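ok small bathroom thread, mostly for me so I remember what to do next time

the sink in the Grunville place is one of those white ceramic tops with the bowl molded in, sitting on a vanity. looks great for one day a week lol. everything shows on it. EVERYTHING

blue cloth, chrome faucet, and those little dark specks near the drain that I swear breed overnight

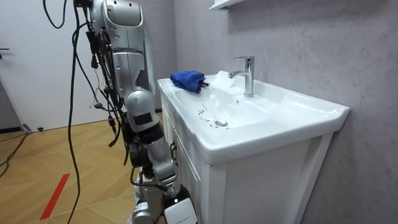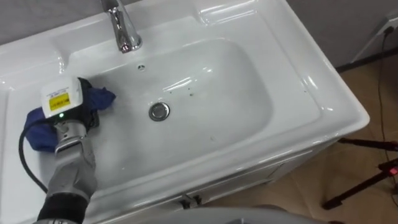 Américo Cordeiro replied that I should quit starting with the bowl and do the faucet first, so the drips and gunk land in a sink that's still dirty. He also says vinegar on chrome is fine if you rinse it right away, and please no scrubby pads

ok fair, I have been doing it backwards for 4 years

so the new order, writing it down: faucet and lever, then the flat rim, then the back ledge where the water sits, then the bowl, drain ring last

dish soap and warm water for all of it. I bought a fancy ceramic cream at the shop on Hetgate once, 8 bucks, and it left a film I had to wash off with... dish soap

gritty specks: rinse them down BEFORE you wipe!! if you drag grit across a glossy sink with a cloth you're basically sanding it. my sister's old one in Sundcombe went totally dull around the drain that way

cloth thing: microfiber gets washed by itself, no fabric softener, or it just pushes water around. I keep one for the sink and a different one for the mirror and if you mix them up in my house there will be words

still haven't figured out the crusty line where the faucet meets the ceramic. old toothbrush gets most of it. if you've got hard water and a trick that works, tell me, I'm doing the upstairs one tonight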